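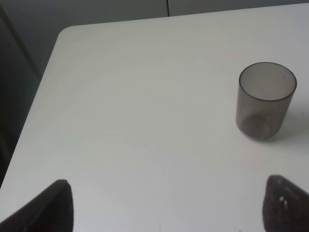
Unit 7: Grasping Translucent Objects
Stevens Robotics Practicum, May 2024
Instructor: Morven Guthrie

1. Approach
Start each trial with the gripper open and the cup upright on the white table. Record the trial number before moving the arm.

2. Two objects
Tinted walls and soft shadows can mislead the detector - check the cup and the bottle separately.
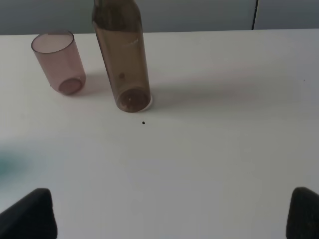
3. Single cup
Complete 16 trials. Log every miss. 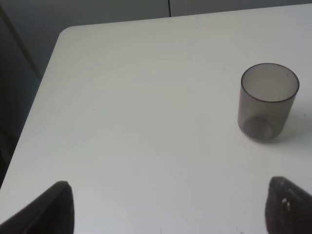 4. Submission
Send logs to Thijs Brouwer.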